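Open day at Hakala, May 2022

I finally made it out to Hakala, the shared workshop everybody on the forum keeps going on about, and I'm so glad I did! It's 29 miles from my place, and I still managed to get lost in the industrial park (the sign is tiny, look for the green door). Entry was free, coffee was a dollar, and the doughnuts were gone by the time I got there.

The front room was all laser cutters and a very loud air compressor, so I drifted to the back, where the Clelix build lives. Clelix is a two-armed robot that a few of the members are putting together in their spare time. They've spent roughly 800 dollars on it so far, and a lot of that went to motors. I stood there way longer than I meant to, asking about cable routing (mine at home keep snagging on the elbow joint and it's driving me nuts).

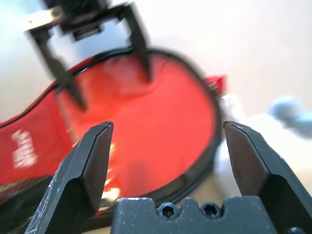
Clelix at the table, looking out between the fingers of one gripper. The other one is over the red fabric thing, probably a bag or pouch.

Soft stuff is what they're working on now. Blocks and boxes are easy compared to fabric, they told me, and I believe it – my own arm can't even hold a sock. I got to try the controls for a minute and was terrible at it.

On the way out I bought a used Flukon power supply off the swap table and a bag of 100 hex screws, which I probably didn't need. Next open day is in December and I'm bringing my arm along, snagging cables and all.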